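The Potato Thing

The first version threw potatoes at the neighbor's shed, and I want it on record that this was never the plan. The plan was the hill.

My uncle Gervásio had been saying since I was a kid that a person could put a potato over the hill behind his place if they had the right machine, and that he'd once known a man who did it. No name for the man. No details on the machine either, except that it was "mostly pipe." When my uncle says something like that enough times over enough lunches, it gets into you. So last summer I was out of work, my cousin Thaís Dantas was home from school with a welding certificate and nothing to weld, and one morning she looked at me across the table and said, "Mostly pipe, though?" and that was that.

We called it Buvura. Thaís picked the name because it was the noise the first one made when it fell over.

I should explain the hill. It isn't much of a hill. You can walk up it in sandals. But between Gervásio's back fence and the far side there's a good long stretch of nothing, and then the Koller place, which has a pond. Thaís paced it and came back with a face on. Over 400 yards to the water.

"A potato doesn't want to go 400 yards," she said.

"What does a potato want?"

"It wants to go to the shed."

She was right. We spent three weeks proving it. The shed belonged to Dirceu Pimentel, and Dirceu is the calmest man I have ever met. The first potato hit the tin roof while he was inside sharpening something. He came out, looked at the dent, looked at us, picked up what was left of the potato and said, "Is this a russet?" It was a russet. He nodded and went back in. I've thought about that a lot since.

The trouble was the valve. We had a tank, we had a barrel, we had a bicycle pump my uncle swore by (and later a real compressor, when our arms gave out), but the valve in the middle opened like an old man getting up from a couch. All that air just sort of sighed out. Thaís said we needed something that opened all at once, and the only person anybody knew with parts like that was Mawuli Arthur, who ran a repair shop out past the feed store and had built, by his own count, every stupid thing there was to build.

His shop was wonderful! There was a mailbox that saluted. There was a go-kart with a church organ bolted to the back, half the pipes gone. And up on sawhorses, under a tarp, there was something long and blue that he wouldn't talk about.

"Dendora," he said, when he caught me lifting the corner. "She's resting."

"What does she do?"

"She's resting."

He sold us a valve for twenty bucks and a promise that we'd tell him how it went. It was brass, heavy as a brick, and it came off some kind of sprinkler system. When he tripped it on the bench with nothing behind it but a little shop air, a calendar came off the wall on the other side of the room. Thaís put her hand on my shoulder. I don't think she knew she was doing it.

We rebuilt the whole thing around that valve. New barrel, longer. New frame, out of bed rails. Thaís welded for two days straight and wouldn't let me touch anything but the grinder, and then not the grinder either. I was moved to potatoes. I got pretty good at potatoes, to be fair to me. You want one a little too big for the barrel so the edge shaves it down as you push it in, and you want it cold, and you want the kind with tight skin. I kept a notebook. The last page just says "224 — round, mean-looking, save for the hill."

Number 224 was Jucélia's, really. Jucélia Peixoto grew them in the lot by the church and she'd been selling me sacks at a price that got lower every week, until one afternoon she asked what on earth I was cooking. I told her. She was quiet for a second, and then she reached under the table, came up with this one potato and set it in my palm like an egg.

"That one," she said. "That one's got somewhere to be."

By July everybody knew. I hadn't told everybody. I'd told Jucélia, and that does the same job. When we wheeled Buvura out to the back fence there were people sitting on coolers. There was a kid on a roof. Dirceu had moved a chair around to the front of his shed, I guess on the theory that it was the safe side, and then thought about it and moved it back where it was.

Mawuli came too, in a clean shirt. He walked all the way around the machine with his hands behind his back, and got down on one knee to look at the valve.

"You painted it," he said.

"Thaís painted it."

"It's good," he said. Thaís turned the color of a stop sign and went to check a hose that didn't need checking.

Gervásio wanted to say a few words. He said many. He told the story about the man he'd once known, and it was longer than usual, and for the first time in my life the man had a name. It was Brunarero. He'd had a mustache and a bad leg, and he'd put a potato clean over the hill from this exact fence, with just one witness there to see it.

"Who was the witness?" somebody yelled.

"Me," my uncle said. "I was nine."

That shut everyone up a little. I looked at him standing there in his good hat and it hit me that he wasn't sure himself anymore. Sixty years is a long time to carry a potato around. I think he wanted to know if a thing like that could even be done, and I wished I'd taken the whole business more seriously, and slept, and checked the frame bolts twice.

I loaded 224. It went down the barrel with a squeak. Thaís ran the compressor until the needle was somewhere I didn't like, and then a hair more, and shut it off. Everything got very quiet. Somewhere a dog was drinking out of a bucket.

"You want to do it?" she asked me.

I handed the cord to my uncle.

He didn't make a speech out of it. He wrapped the cord once around his fist and pulled, and Buvura didn't sigh this time. It barked. The whole frame hopped backward off its wheels, Dirceu's chair went over with Dirceu in it, and I felt the sound in my teeth. The potato was just gone. I never saw it leave. I was looking straight at it and I never saw it leave.

We all stood there with our hands over our eyes, staring at the top of the hill. The kid on the roof was the only one high enough to see anything, and he was leaning so far forward that his mother had started to scream at him.

Then he threw both arms up.

"Pond!" he yelled. "It went in the pond!"

I'd like to tell you what my uncle said, but he didn't say anything. He took his hat off and held it against his stomach and looked at the hill, and Jucélia went and stood next to him. Mawuli blew his nose. Behind me Thaís was already down in the grass with a flashlight, looking at a crack in the frame, muttering numbers.

"Bed rails," she said. "We need something better than bed rails."

"For what? We did it."

She rolled over and looked up at me like I was slow.

"Mawuli says he'll take the tarp off," she said.
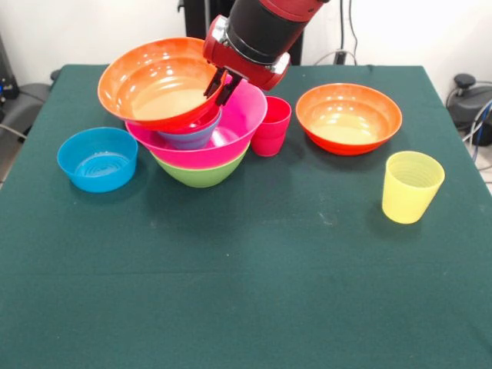 Why does the narrator let Gervásio pull the cord?
He has carried the story of Brunarero's shot since he was nine and has begun to doubt his own memory of it. Handing him the cord lets him find out for himself if a potato can clear the hill.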